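Hendero drawer-stocking arm: review after 16 weeks at Clandale

We rented the Hendero arm in October to restock the snack drawers for the night shift.

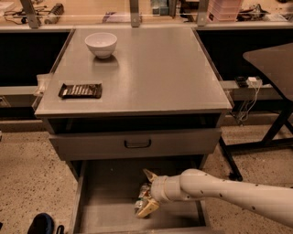
Before that the job belonged to Erdal Karaca, who spent the first hour of every shift on it. He now spends that hour on returns, which he prefers, and he checks the drawers once at the end.

The arm is slow. A full restock is 227 items and it needs most of the night. Boxes and bars give it little trouble. Soft foil bags are harder, and it drops enough of them that we keep a bin by the bench for strays. Drawers with a plain pull handle work best. The recessed ones on our older Bitwood cabinets had to be left out.

Setup took two days. The manual covers the grip settings well and says almost nothing about drawer depth, so we worked that out ourselves.

No one lost hours over it. Two people did lose the part of the shift when they used to talk, and they have said so. Radymyr Kovalchuk in packing had to learn the error codes and got no extra pay for it until we asked twice. Settle that before the machine arrives.

Good for steady, dull restocking at night. Poor for anything urgent. We have renewed the rental, with one arm only.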